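The Handset

Finn Harms did not believe in the phone. He believed in most of what his aunt had left behind: the wardrobe with the stiff door, the three good knives, the unpaid bill from Halitz for 423 pounds. But the thing wrapped in a tea towel at the back of the airing cupboard he put down on the kitchen table and looked at with his arms folded.

"It's a Brarkano," said Nidia Villanueva from the other side of the table. She had known his aunt for longer than he had, in the sense of having liked her. "She told me about it. She said it was worth more than the car."

"The car was worth nothing."

"More than the car when it was new, then."

Finn picked it up. It was long and thin and the colour of old piano keys, and it weighed what a thing like that ought to weigh, which proved nothing. There were raised lumps down one edge where you might expect buttons. He pressed one. It didn't move. He pressed another, harder, and that didn't move either.

"The buttons don't work," he said.

"They wouldn't. It's the first one. The pattern."

"The pattern for what?"

"For the others."

He had heard this sort of talk before, mostly from his aunt, who had once sold him a bicycle on the grounds that it had been ridden by a bishop. He had been eleven. He had since looked into the bishop and found nothing.

The story, as Nidia told it over two pots of tea, went like this. In a town called Vuvden there had been a firm that made telephones, and the firm had hired his aunt at nineteen to sit in a back room and shape handsets by feel. They gave her blocks and a set of files and told her to stop when it was comfortable to hold. She stopped, one afternoon in April, with this one. Everyone at Brarkano passed it round and held it to their ears and agreed. Then the firm went under before a single telephone was sold, and she walked out with the block in her coat.

"So there aren't any others," said Finn.

"Well, no."

"Then it isn't the pattern for anything."

Nidia refilled his cup, though he had put his hand half over it.

He had to admit that it was comfortable to hold. He noticed this at the sink, where he found that he had been carrying it while he looked for the sugar. He put it back on the table, on its towel. A wedge of something smooth is comfortable to hold. So is a bar of soap. He did not see why anyone should pay for the sensation.

"There's a letter," said Nidia.

Of course there was a letter. It came out of her handbag in a plastic sleeve, and it was from a Brandes, no first name, who dealt in what he called the near misses of industry and who was prepared to offer 1,792 pounds for the item, subject to examination. Finn read it twice. He had never in his life seen an honest offer that ended in a two.

"Why not 1,800?"

"Perhaps that's what it's worth."

"Nothing's worth that. Things are worth 1,000, or they're worth a tenner. Somebody's picked that number so I'll think he sat up late with a pencil."

"Perhaps he did sit up late," said Nidia. "People do."

He rang Brandes the next morning, expecting a man with a soft voice, and got one. Yes, he had met the aunt. No, he had never handled the piece; she wouldn't let go of it. The examination would be done at his workshop, on the bench, and Finn was welcome to come and stand there the whole time if it made him feel better. Finn said it would not make him feel better but he would come.

The workshop was over a tile shop, up a staircase that smelled of grout. Brandes was smaller than his voice and did not offer a chair. He took the tea towel with the handset in it, unfolded it with more care than Finn thought a tea towel deserved, and stood back. It went up between the two machines with a sort of whine. Finn had meant to watch Brandes, not the bench, on the principle that you watch the hand that isn't moving. He found himself watching the bench. 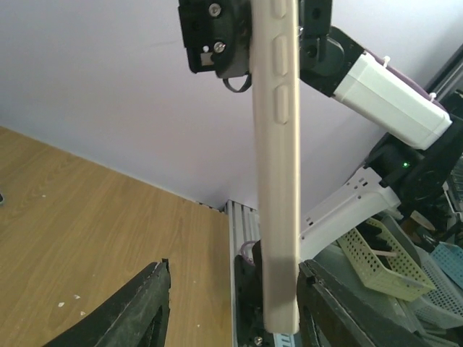 The handset on Brandes's bench, held upright between the arms.

It looked like less, up there. On the kitchen table it had at least had the towel and the teapot to keep it company, and Nidia's opinion of it. Gripped in black plastic it was a pale stick with bumps on. A little green light glowed on one of the joints and Finn disliked it at once, the way he disliked the lights on smoke alarms, which also claimed to be paying attention.

"Well?" he said.

"It's filed," said Brandes. He was bent over a screen that he had turned slightly away. "By hand. You can see where she changed her mind."

"Anyone can file a block."

"Yes."

"My aunt could have done it in the shed. She had a shed."

"She could," said Brandes. "I'd still buy it."

This was the point at which Finn should have felt pleased. He went over it carefully. If the man was a crook, he'd have found a flaw and knocked the price down. If he was a fool, he wouldn't own a bench like that. There had to be something else, some reason for wanting it that was worth more than the money, and the longer Finn stood there the surer he became that it was being kept from him.

"What do you do with them?" he asked. "The near misses."

"I keep them in a drawer."

"And then?"

Brandes seemed to give this some thought. "I take them out now and again," he said.

Nidia was waiting in the van with the heater on. She watched him cross the road, and she saw the tea towel under his arm, and the shape in it, and she had the decency to say nothing until he had done up his belt.

"Wasn't it real?"

"I've no idea," said Finn. "He wouldn't say it wasn't."

He held it in his lap as far as the ring road, to stop it rolling about. Somewhere past the garden centre he put it to his ear, on the side she couldn't see, and kept it there until the lights changed.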